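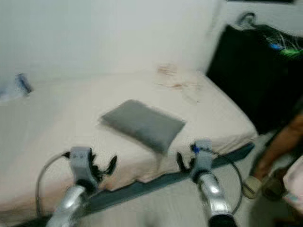 Die Auswahl des Greifers entscheidet bei weichen Gegenständen stärker über das Ergebnis als die Wahl des Arms. In dieser Einheit vergleichen wir deshalb zwei Greifer am selben Armpaar und lassen Steuerung und Kameraposition unverändert. Verglichen werden der Hodora, ein Greifer mit gebogenen Fingern, und der Iltlow, ein Parallelgreifer mit flachen Backen. Textilien eignen sich für einen solchen Vergleich gut, denn sie geben nach, verrutschen und haben keine feste Kontur. Ein graues Kissen, das schräg auf einem hellen Spannbettlaken liegt, bietet den Fingern kaum eine definierte Greifkante, und bei geöffneten Greifern links und rechts muss zuerst geklärt werden, an welchen beiden Stellen überhaupt zugefasst wird. Auch die Kabelführung gehört in die Planung: Ein Kabel, das in weitem Bogen vom Gehäuse wegführt, braucht Platz, den die Bahnplanung nicht von selbst berücksichtigt.

Handout 4: Greifervergleich an weichen Objekten
Kurs Handhabungstechnik, Praktikumsteil
Betreuung: Corinne Hutchins

1. Voraussetzungen

Sie haben die Einweisung in die Zweiarmstation im Juli besucht und das Protokollblatt 3 abgegeben. Die Kalibrierung der Kopfkamera wird vorausgesetzt und hier nicht wiederholt. Wer die Alvarado-Steuerung noch nicht selbst gestartet hat, liest vorher Abschnitt 2 im Gerätehandbuch.

2. Aufgabe

Ein Kissen soll mit beiden Armen von einer Matratze aufgenommen, angehoben und wieder abgelegt werden. Das Laken darf dabei nicht mitgezogen werden. Jede Gruppe führt zwölf Durchgänge pro Greifertyp aus. Die Lage des Kissens wird nach jedem Durchgang verändert: parallel zur Bettkante, quer, schräg. Die Reihenfolge steht auf dem Protokollblatt und wird eingehalten.

3. Einstellungen

Die Öffnungs- und Schließzeit beträgt bei beiden Greifern 880 Millisekunden. Der Hodora könnte schneller schließen, für den Vergleich wird er gedrosselt. Die Schließkraft wird in der Steuerung als Prozentwert angegeben. Beginnen Sie niedrig und erhöhen Sie in gleichen Schritten, bis das Kissen beim Anheben nicht mehr rutscht. 100 Prozent sind nicht zulässig. Die Fingerbeläge verschleißen sonst schon nach wenigen Griffen, und ein Satz muss bei Skikgate bestellt werden.

Die Aufzeichnung läuft über die Kopfkamera und die Gelenkwinkel. Pro Durchgang stehen 2000 Zeitschritte zur Verfügung, danach bricht das Programm ab. Ein abgebrochener Durchgang wird als nicht bestanden eingetragen und nicht wiederholt.

4. Was zu beobachten ist

Kontakt: Welcher Finger berührt das Kissen zuerst? Bei gebogenen Fingern trifft häufig nur die Spitze auf, die Fläche legt sich erst beim Schließen an. Flache Backen brauchen eine Falte oder eine Kante, die zwischen sie passt.

Untergrund: Fasst ein Finger unter das Kissen, nimmt er leicht Stoff vom Laken mit. Falten, die schon vor dem Griff vorhanden sind, werden im Protokoll vermerkt. Sonst lassen sie sich später nicht von solchen unterscheiden, die der Greifer verursacht hat.

Bildqualität: Bewegt sich der Kopf während der Annäherung, verwischen die Konturen. Die Annäherung wird daher in zwei Abschnitte geteilt, und die Kissenlage wird nur aus Bildern bestimmt, die bei stehendem Kopf entstanden sind.

Symmetrie: Schließen beide Greifer gleichzeitig, oder schiebt der eine das Kissen dem anderen zu? Ein Versatz ist in den Gelenkwinkeln meist besser zu erkennen als im Kamerabild.

5. Auswertung

Tragen Sie für jeden Durchgang ein: Kissenlage, Schließkraft, Ergebnis, Bemerkung. Als bestanden gilt, wenn das Kissen angehoben und vollständig auf der Matratze abgelegt wurde. Mittelwerte über alle drei Lagen reichen nicht aus, die schräge Lage ist getrennt auszuweisen. Eine Rangfolge der Greifer ist nicht verlangt. Geben Sie stattdessen an, für welche Lage Sie welchen Typ einsetzen würden, und begründen Sie das mit Ihren Werten.

6. Abgabe

Protokoll und Messdateien bis 14. August 2021 in den Kursordner. Zwei Seiten Text genügen, Diagramme zählen nicht mit. Fragen zur Steuerung bitte vor dem Praktikumstermin an Corinne Hutchins. Die Greifer werden nach dem letzten Durchgang geöffnet und stromlos hinterlassen.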